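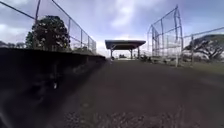 The Tadard water service opened its grounds to residents and visiting professionals in April 2024, and the Viklund Regional Association sent a delegation of five members. The purpose of the visit was to learn how a small utility maintains an aging distribution network on a limited budget. Between sessions the group kept to the compacted dirt path, with the low dark wall on one side and the chain-link fencing on the other, and those in light shoes were glad when the loose gravel gave way to smoother ground. Registration and the opening remarks were held under the flat-roofed shelter.

Solveig Hellström, operations manager, opened the program with a short history of the service. Tadard supplies 4,000 households from two wells and one covered reservoir. Much of the pipe in the older districts is cast iron, and replacement is scheduled street by street according to the record of breaks. Ms. Hellström was candid about the limits of this method — a street with no recorded breaks may simply have leaks that have not yet reached the surface.

The second session dealt with leak detection. Staff passed around listening rods and a ground microphone, and members were invited to try both on a demonstration line. Several found the older rod easier to use. Night flow readings are reviewed each morning, and any district that shows a rise for two nights in a row is placed on the inspection list.
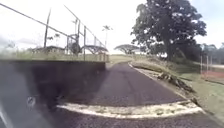
How often is the reservoir drained and cleaned?

The reservoir is cleaned every four years, one compartment at a time, so that supply to the town continues during the work. An outside contractor, Plernetti, carries out the cleaning, and water samples are tested before the compartment is returned to service.

Sigrun Isaksson of the customer office closed the day with a talk on billing and notices. Planned shutoffs are announced by mail and by a card on the door. Her office has found that older customers rely on the card, and it will be kept. A leaflet on winter protection for outdoor taps was handed out, and copies are available from the Association on request.

The delegation thanks the staff of the service for their time. Members who wish to join the next visit, to the Tovura pumping station, should give their names to the secretary.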